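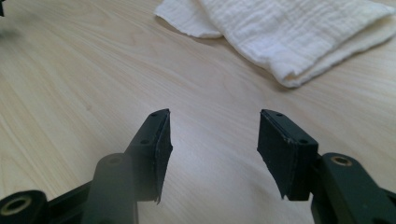 How much should a student group set aside for its first hand-held gripper? Our budget was 2,000 euros for everything, and we would tell next year's group to keep a good part of theirs back for spares and for the things that go around the gripper.

We began in October with a wish list that was, I'm afraid, far too long. Kinga Szénási very patiently went through it with us and crossed out the second camera mount, the carrying case and a rather lovely adjustable table that we had all fallen for. What stayed on was one gripper from Skosmont, a set of replacement finger pads, bushings for the pivots, and a small pile of cloths for the folding tasks (we had wanted to start with cloth from the very beginning, and I still think it was a good choice).

The first quote came to 2,122 euros with delivery, so we were over before we had bought a single screw. We wrote to Pîrvu as well, who were kind and quick to answer but could only offer a motorised model, and that would have meant a controller and a power supply on top. In the end we took the pads out of the Skosmont order and bought them separately through Amia, and that brought us back under the line.

Spares and small parts came to 485 euros in the final plan, and I know that looks like a lot. The pads are the part that touches everything, and their lower tips are where we look first for fraying. We have put a check of the pads and the pivots into the plan after every 20 sessions — Tusilgate, the lab next door, lent us their checklist and we shortened it a little.

Still to be settled: whether the cloths count as consumables or equipment, who signs for the second pad order, and whether we can share shipping with Tusilgate in spring.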